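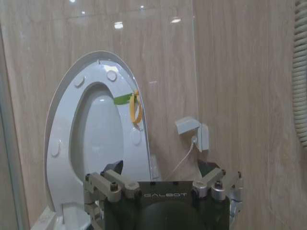

Slide 1: The gripper at the practice toilet, seat and lid up

(Leave this one up while people find chairs. Don't start talking until the laughing dies down.)

Hi everybody, thanks for picking the toilet talk. I know there's a drone session next door, so I'm flattered!

I'm the faculty helper for the robotics club at Hillstead, and tonight I want to tell you how a bunch of students spent most of a school year on one household chore. The project is called Jorora. The kids picked the name, they won't tell me what it means, and I've stopped asking.

So the job, in one sentence: the robot comes up to a toilet, finds the seat, and raises or lowers it without banging anything. That's the whole thing. It sounds like a weekend, right? It's what I told the principal.

(Pause. Point at the green tape on the seat ring.)

I want you to look at the green tape on the right edge of the seat, with the yellow-orange loop hanging off it. Keep that in your head, I'm coming back to it.

Slide 2: Why this chore

We had a choice of tasks from the Thepsuriya student challenge. You could do dishes, laundry, or bathroom. Every other team I talked to wanted dishes. My group had a long argument on a Thursday after school and bathroom won by 2 votes. One of the students has a grandparent who can't bend down easily, and once she told that story the mood in the room changed. I think that's a better reason to build something than most I've heard.

(If they look sleepy, do the hands-up question: who has fixed a toilet seat this year?)

Slide 3: What makes it hard

OK, the hard parts. White on white. The lid is off-white, the seat is off-white, the bowl is white, and the bowl is shiny, so you get reflections. Then there's the glass partition, and glass is miserable for cameras. You can see three bright spots of light on it in my first slide. Our early software loved those spots. It thought they were the most interesting thing in the bathroom.

Then you've got the stuff around the toilet. There's a thin white cable coming down from the little gray box on the wall, and a coiled hose on the right. Real bathrooms have things hanging in them, so the students had to plan the arm's path with that in mind. We drew it on graph paper first - old school, and I'd do it again.

Slide 4: Back to the tape

So, the green tape. On all that white, it's something with color that you can look for, and it tells you where the edge of the seat ring is. The students split into two camps over it. One camp said it was cheating. The other camp said people put grab bars and labels all over their homes and nobody calls that cheating. I stayed out of it (mostly). We ended up writing both versions, tape and no tape, and the rule was that you report the scores separately.

(Don't go down the color threshold rabbit hole here. Offer to talk after.)

Slide 5: Practice runs

We logged 600 practice runs by March. The students wrote down every single one by hand before it went into the spreadsheet, and I'm glad they did, because the notes in the margins were the best part. "Pinched lid and seat together." "Went for the hose again." "Perfect but very slow."

Pinching both at once was our big headache. When the lid and the seat are down, they sit so close that the fingertips want to grab the pair. The fix came from a freshman who suggested coming in lower and from the side. It took her 2 afternoons to get it working and she was very cool about it. I was not cool about it, I yelled in a hallway.

Slide 6: Money

People always ask, so: we had a budget of 3000 dollars, from a grant through Atimik. That went to spare parts, tape, travel to the challenge and a lot of pizza. Keep receipts for the pizza.

(Have the budget handout ready, stack is in the blue folder.)

Slide 7: If you want to try this with your own club

Start with the seat alone and leave the lid for later. Let the kids move it by hand lots of times and talk about what their fingers are doing, it saves you weeks. Write down the failures in plain words. And pick the chore that makes them giggle a little, they'll show up for it.

Questions? I've got ten minutes, and yes, you can ask about the smell.

(Go back to slide 1 for Q and A.)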